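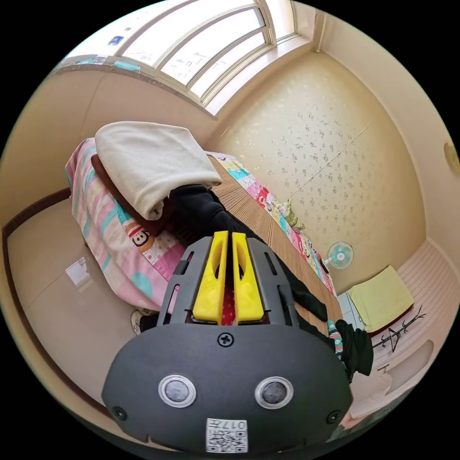
Pink bedding with pastel stripes, folded white cloth on top.

Drosport (band)

By Sivaprasad Kurian
6 October 2019

Print this page | E-mail this page

Drosport are a four-piece guitar band from the coastal town of Willine. Formed at sixth form, still going. Two albums and a handful of cassettes, all on the small label Thampi. Usually filed under slowcore or emo, though the second album, Bratmont, has a fair bit of brass on it and reviewers have tended to reach for other words.

Name

Taken from a sports shop on the Willine seafront, closed by the time the band started. The sign stayed up for years. Early posters spell it as two words, and so does the spine of the first cassette, which was a mistake at the printers. The band has never used the two word version since. No connection to the shop's owners, who did write once to ask for a T-shirt.

History

Early days

The guitarist and the drummer met in a school jazz band, neither of them any good at jazz by their own account. Bass came next. The singer joined last, after answering a card in the library, and for the first few months also ran the merch table because she was the only one with a card reader. Rehearsals were in a unit behind the bus depot. Shared with a brass band, who had it on the better evenings. This matters later on.

First shows were all local. The upstairs room at the Harbour Arms, mostly, plus a youth centre and one wedding. The set at that point was half covers. A live tape from the Harbour Arms exists and gets passed about but the band have asked people not to upload it.

Signing to Thampi

Thampi is a one-room label that began by putting out tapes by noise acts. It put out the first Drosport cassette in an edition of 100, hand-numbered, with the lyric sheet photocopied at the wrong size so that the last verse of the closing song is missing. Copies with the full verse written in by hand are slightly sought after. The tape sold out by mail order and at two shows. A second run was promised and didn't happen.

There was no contract for the first album. The second had one, a single side of A4.

Harbour Light

Debut album. Recorded live in the rehearsal unit over a wet January with the heating off, as it came through on the microphones. Nine songs, mostly slow, mostly quiet until the end. Reviews were few but kind. The complaint that came up most was the vocals being too low in the mix, and the band agreed with it; a remixed version was put on the label's site later and is the one most people now know. The original mix is only on the vinyl.

Standout tracks usually given as "Slipway" and "Ferry Money". The second of these was written by the drummer and is the only song he sings. Live it is played a tone lower.

Bratmont

The second album, named after the street where the singer grew up. Longer, louder, better recorded. Made in a proper studio this time, with overdubs done back at the unit. Members of the brass band from the next slot play on four songs (cornets, tenor horn, euphonium), arranged by their conductor from hummed parts the guitarist had left on her answering machine. She is credited under "patience".

Opening track "Seventy" lasts 70 seconds, which was decided before a note of it was written. The closer is much longer and ends on the brass alone. Between the two it is a fairly conventional guitar record, verses and choruses, with the lyrics mainly on moving back to a small town after failing to leave it properly. "Council Tape" was the single. It got some evening radio play and a video shot on the Willine putting green.

Reception was warmer than for the debut. Several end-of-year lists from small sites, a long piece in a regional paper that got the drummer's name wrong. Not everybody liked the horns. One fanzine review, often quoted by the band from the stage, said in full: "Good songs, too many trombones." There are no trombones on the record.

Touring

The Bratmont tour was 19 dates, the longest the band has done. Support slots at first, then headline shows in small rooms. Brass players came along for the nearer ones and were replaced by a sampler elsewhere, not very sucessfully. The van broke down on the way to the final date, which was played acoustically with borrowed guitars. The homecoming at the Willine Assembly Rooms drew 283 people, a full house under the licence, with the brass band playing first and getting the bigger cheer.

Touring since has been patchy. Day jobs.

Musical style

Slow tempos, clean guitars, one of them nearly always in an open tuning. Songs tend to build from a single repeated figure. The drumming is light and sits a bit behind the beat. Lyrics are plain and full of local place names, some real and some not, and fans have put together a map. The singer has said in interviews that she doesn't listen to much guitar music, mostly church music and old dance compilations.

Early material is closer to emo, with shouted backing parts. These were dropped after the first cassette and came back on two songs on Bratmont. Comparisons to older slowcore acts are common and the band have stopped arguing with them.

Members

Vocals and keyboards, guitar, bass, drums. Line-up unchanged apart from one short spell when the bassist was away working and the label's owner stood in for three shows. He played the parts from sheets taped to his amp.

Discography

Drosport (cassette, Thampi)
Harbour Light (album, Thampi)
Harbour Light, remixed (download only)
Council Tape (single, Thampi)
Bratmont (album, Thampi)
Brass Parts (cassette, Thampi; the horn arrangements from Bratmont on there own, sold at the Assembly Rooms)

A third album is being written. No title, no date. Two new songs have been played live, one with a drum machine.

Print this page | E-mail this page

Related articles
Thampi (record label)
Bratmont (album)
Harbour Light (album)
Willine Assembly Rooms
Music of Willine
List of slowcore bands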